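15th September

The annual overhaul of the hand at our Udlow workshop has now been completed, and I record the work here for colleagues at Gastport who look after the same model. The hand had run for 2,927 hours since January, and the fourth finger had become slow to close.

## Inspecting the joints

Souad Cherkaoui led the inspection. Each finger was moved through its full range by hand, with the power off, before any command was sent. The blue lights on the fingers and thumb were then checked at start-up, and again after the first movement. 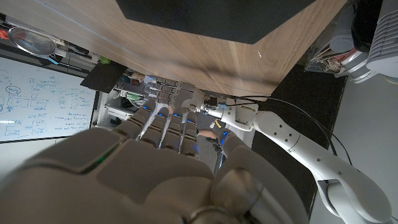
## Adjustment and testing

The fault was traced to a tendon that had lost its tension. Aurélien Cordier reset it – a task of two hours, owing to the awkward position of the screw – and the finger was put through 100 closing cycles at low speed.
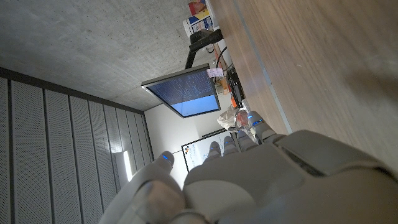

The settings were saved under a new file name, and the old file has been kept for six months in case the fault returns. Drultgate has been asked to supply a spare tendon. Until it arrives, operators are requested to keep to the lower grip force and to enter any delay in closing in the log.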